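4.2 Comparing two hands on the drop test

Use this test after fitting a new hand or changing the grip settings in Vudex. Run it on carpet, with a lined bin on the floor within reach of the right arm.

1. Set arm speed to 50 percent and load the Habte hand profile.
2. Open the left hand and park it clear of the body.
3. Start the head camera and check that the whole rim of the bin is in view.
4. Run the drop routine. The right hand should open only when its fingers are inside the rim.
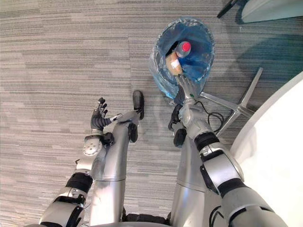 Right hand inside the rim of a lined bin, left hand open and raised.

5. Save the log, then swap to the Nuvirero hand and repeat steps 1 to 4 with its own profile.

Note: Do two runs per hand before comparing logs. Use the same items each time – a plastic bottle and a piece of crumpled paper will do.

CAUTION: Keep chair bases and table edges outside the arm's sweep. Check the wrist cable for slack before each run. If it pulls tight, press stop and reroute it as shown in section 2.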